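4.2 Board length and time on the water

Riders at the Kodar and Brendora sites logged 161 sessions between them, most in August. We split the sessions by wind and by board length, then compared how long each rider stayed on the foil.

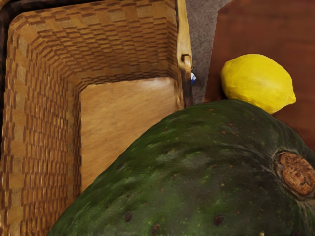 In light wind the longer boards gave more time up – a median of 81 seconds per run against 55 for the short ones. In stronger wind the gap closed, and several riders changed to the short board by choice.

Figure 3. White robotic arm over an octagonal wooden table, gripper above an avocado. 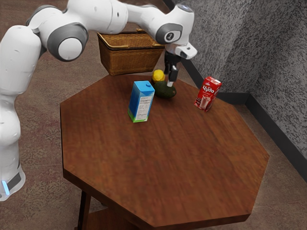 Metwally reads the same numbers differently, arguing that wing size accounts for most of the gap and that board length matters only at takeoff. Our logs can't rule this out. Wing size was noted in only 40 sessions, all of them at Brendora, and riders there tended to pair large wings with long boards.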